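What I learned from putting snacks into a box

Posted 2018-11-01

I promised some readers that I would write about the packing work when there was a result. There is a result now, a small one, so I will try to explain it in order. Please forgive me if I am slow in places. I write in English because Yiran Duan reads this blog too, and my Vietnamese posts are no use to her.

The question came from our work on the Videtar project. We teach a policy to pack a box by showing it many demonstrations made by people holding grippers in their hands. For a long time we collected these in one way only: the operator takes the nearest thing, puts it in, takes the next nearest thing, and so on until the table is clear. It is quick, and the operators like it. The policy learned it well too, but only when the things were laid out in a tidy way. With a messy table it would reach between two packets and stay there, as if it could not choose.

Ánh Nông had the idea that the order was the problem. A person does not really take the nearest thing. A person takes the one that is easy to take, and "easy" depends on the side from which the hand is coming. So she wrote a different instruction for the operators. Before each grasp they should stop for a moment with both grippers open, look, and only then go. The stop is recorded together with everything else. I was against this at first, I admit. I thought we would be filling the data with waiting.
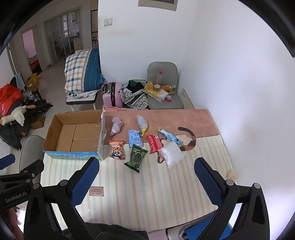 We made 2,146 demonstrations in the end, half with the old instruction and half with the new one. The things to pack were mostly snack bags and small packets, all soft. Soft packaging is hard for us. A stiff carton has edges, and the fingers find them. A bag changes its shape when it is touched, and a shiny one looks different from every angle. I also asked for layouts where the things lie at odd angles to each other, on a patterned cloth if the house had one. A plain grey table teaches the policy that everything which is not grey is an object, and then it tries to pick up the flowers on somebody's tablecloth. This happened to us in December of last year, and it was quite painful to watch.

For the test we used 17 layouts that were not in the training set, and we ran each of them with both policies. The old policy packed everything in 5 of them. The new one did it in eleven. I know this is not a large test. Yiran says I should repeat it with another box before I say anything in public, and she is probably right, but it is my blog.

What interests me more is where the new policy still fails. In all 6 failures the last item was the trouble, usually a flat packet. The gripper comes down, the pads close above it, and it goes away to the box with nothing. I think our operators slide a flat packet a little before they pinch it, and they do it so fast that the policy sees only a few images of it. Ánh wants to ask them to slide more slowly. I would prefer to record at a higher rate and leave the people alone, because they are already being patient with us.

We also tried to remove the stops from the recordings afterwards, to see if the waiting itself mattered. The result fell back almost to the old level. I do not have a good explanation. My guess is that an open gripper at rest gives the policy a kind of starting point to which it can return when it is confused, but I have not found a clean way to test this.

Next month I will travel to Tirnport to set up the same collection there, with their own boxes and their own tables. If somebody has worked with flat packets and found a trick, please write to me in the comments. I read all of them, even when I answer late.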